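# In Defense of the Cup Rack

March 31, 2018
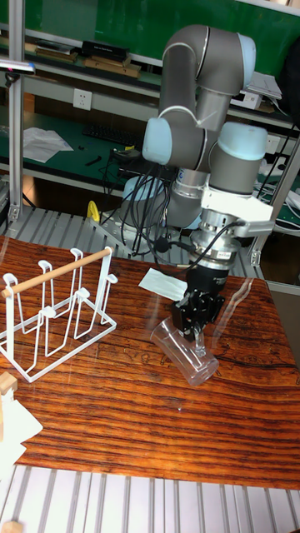
*A white wire rack with its wooden handle, and one clear cup lying on its side.*

In Stedlow, where I live now, many people dry their cups on a towel. They wash the cup, turn it over and leave it on the cloth until the morning. I did the same for 16 years and I never asked myself if it was a good habit. Now I think it is a bad one.

A cup that stands upside down on a towel cannot breathe. The water stays inside, the rim rests on a cloth which was maybe clean on Monday, and after some time you notice a smell. With plastic cups it is worse, because they are light and fall over when you only move the towel a little.

A rack with upright hooks solves this in a simple way. Each cup hangs over its own loop and the air can go in from below. I also like a handle across the top – you can carry everything to the shelf in one trip.

My friends say that a rack takes too much space. I do not agree. A small one for four cups needs less room than the towel, and it forces you to be modest. In our old kitchen in Rusis we owned 12 cups for two persons, and every evening all of them were dirty. When there are only four places to hang a cup, you wash the one you have and use it again.

I admit that wire is not beautiful. Some shops sell heavy racks of stone or bamboo, and they look very nice in the window. But I would still choose the plain wire one, and spend the rest of the money on better cups.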